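Foro vecinal de Willen > Asociaciones y voluntariado > Reconocimiento a Sheila Kettle

mirlo_77
¡Buenas noticias para el barrio! Esta tarde han comunicado que a Sheila Kettle le dan la medalla Inskip al servicio comunitario, la misma que el año pasado se llevó la gente del comedor. Para quien no la conozca: lleva media vida montando el ropero de invierno, las meriendas de los mayores y el transporte al hospital para los que viven en la parte alta. La entrega será en noviembre en el salón Rondine. Yo no me lo pierdo ni con fiebre.

tomasa_del_alto
¡¡Qué alegría!! A mi madre la llevó a rehabilitación todo un invierno y jamás le aceptó ni para la gasolina. Una vez le metimos una empanada en el coche a escondidas y nos devolvió el plato con rosquillas. ¿Hay que apuntarse para el acto o se entra sin más?

mirlo_77
Hay que apuntarse en la biblioteca. El aforo de Rondine es de 495 butacas y con la fama que tiene Sheila se van a quedar cortas.

quique.b
Me alegro por ella, de verdad, pero a mí esto de las medallas me chirría un poco. El ropero lo sacan adelante muchas manos y luego sube una sola persona al escenario. ¿No sería mejor dársela al grupo entero?

tomasa_del_alto
Quique, ya le dieron el diploma al grupo hace tres años, y fuiste tú el que dijo que los premios colectivos no los recuerda ni el que los entrega, jajaja.

quique.b
Touché. Pero lo mantengo: un premio a una persona acaba tapando al resto. Y el dinero, ¿a dónde va? Porque creo que esta medalla trae dotación.

lavandera_feliz
Trae 2.000 libras y Sheila ya ha dicho que van enteras al ropero. Os cuento cómo vamos, que estoy en el turno de mañanas y se me nota la emoción. Entre mantas, abrigos y toallas llevamos repartidas 3.763 prendas desde que abrimos, apuntadas una a una en la libreta verde, y este otoño está entrando género buenísimo. Lo de la libreta fue cosa de Sheila, que es muy suya con los apuntes y hace bien.

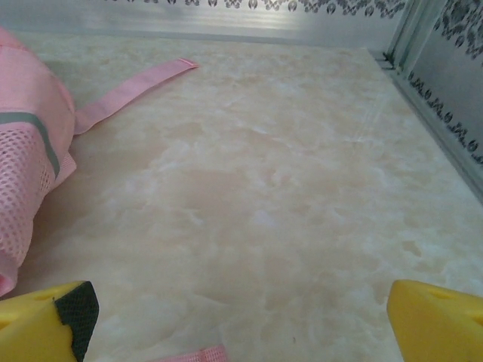
Con la dotación queremos comprar estanterías y cambiar la secadora grande, que hace un ruido como de avioneta. Si sobra algo, cajas con tapa para guardar lo de verano. Y Quique, vente un día por la mañana, que te pongo a doblar y se te pasa lo del chirrido.

quique.b
A doblar voy cuando queráis, eso no lo discuto. Lo de las estanterías me parece mejor que otra cena de homenaje.

sr_birlocha
Una corrección, que luego se repite por ahí: la medalla no la paga el ayuntamiento, la paga la Fundación Birkeck. El ayuntamiento pone el salón y los canapés. Lo digo porque en la panadería ya había quien protestaba por los impuestos.

mirlo_77
Gracias, lo había entendido mal yo también. ¿Y quién la propuso? Porque tenía que ir con firmas, ¿no?

sr_birlocha
La propuso el club de lectura. Juntaron más de 2.000 firmas, una barbaridad para Willen. En la farmacia había una hoja y se llenó por las dos caras.

lavandera_feliz
¡Yo firmé en la farmacia! Y mi hija en el instituto. Sheila no se enteró de nada hasta que la llamaron, pensaba que era una encuesta y casi les cuelga.

Por cierto, ya que estamos: seguimos recogiendo ropa de cama y toallas, limpias y en buen estado, por favor. Edredones este mes no, que no caben.

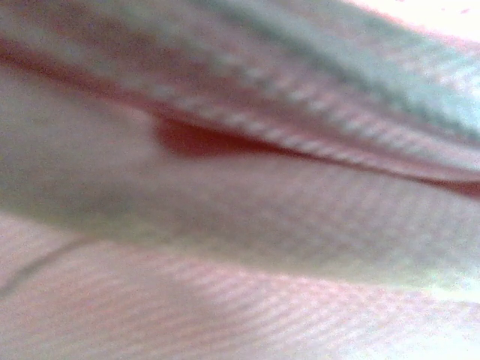 Tejido en rosa pálido y blanco, de cerca.

tomasa_del_alto
Tengo dos juegos de sábanas de franela sin estrenar, os los acerco mañana. ¿Hasta qué hora estáis?

lavandera_feliz
Hasta la una y media. Si llegas justa, toca el timbre de atrás, que el de delante no suena.

vecino_nuevo
Hola a todos, llegué al pueblo en verano y no conocía nada de esto, ¡menudo descubrimiento! Tengo furgoneta y las tardes libres. ¿Hace falta gente para el transporte al hospital?

lavandera_feliz
¡Siempre! Te escribo por privado con el teléfono de la coordinadora. Te van a pedir el carné y un par de referencias, no te asustes.

quique.b
Bueno, me he apuntado al acto. Fila del fondo, pero pienso aplaudir como el que más. Sigo pensando que deberían subir todos con ella.

mirlo_77
Pues propónselo a la fundación, que igual les gusta. A mí me parece una idea estupenda, y a Sheila seguro que le quita vergüenza no estar sola ahí arriba.

sr_birlocha
La secretaría atiende por correo, la dirección está en el cartel de la biblioteca. Y quien vaya en coche al acto, que sepa que el aparcamiento de Rondine cierra a las diez de la noche.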